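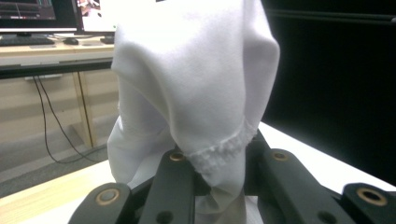

Ask Ruth Londoño what the hardest object in her lab is and she will say a shirt. A mug stays the same shape when you pick it up. A shirt is a different thing every time it lands on the table, and a robot that has learned one heap of cloth may have no idea what to do with the next.

Her group's project, Erkatness, tries to get round this with demonstrations done by people. The robot arm comes in only at the end. Before that, a person works at the table with a hand-held gripper, picking up cloth the way they would with their own fingers, while a camera on the tool records what the jaws see. The group collected 500 of these demonstrations in September, most of them by Jairo Llanos and Edith Lozano.

The rule they settled on is simple. Drop the garment, leave it as it falls, then pick it up from wherever looks best. Early on they had smoothed the cloth out a little first, and the trained robot did badly on anything that was not already half flat.

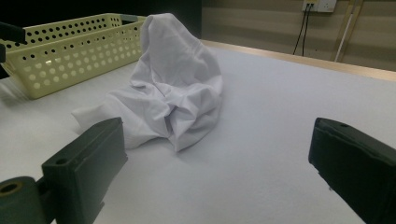
White cloth on a pale table is the awkward case. The folds show up only as soft grey shading, and the software has to work out from that which ridge is worth grabbing. Llanos wanted to switch to coloured fabric. Londoño said no — people own white shirts.

The result they are happiest with concerns missed grasps. Lozano kept the demonstrations in which she closed the gripper on nothing and had to try again, where other groups might have thrown them out. With those left in, the robot picked up a crumpled garment at the first or second try in 60 trials, and it needed a third try in 20 more. Without them it tended to freeze after a miss.

It is still slow. Each pick takes the arm 20 seconds, and two garments tangled together will often come up as one. Londoño thinks the second problem is the more serious, and the next round of recording will be mostly mixed heaps. 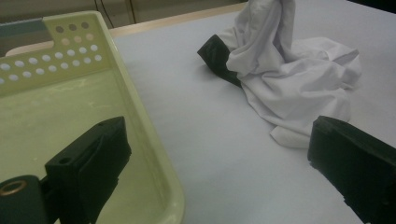 What comes next

The method goes to a second site, Tindatlow, in the new year. Yhon Chávez will run the sessions there with people who have never held the gripper, to see how much practice a good demonstration needs.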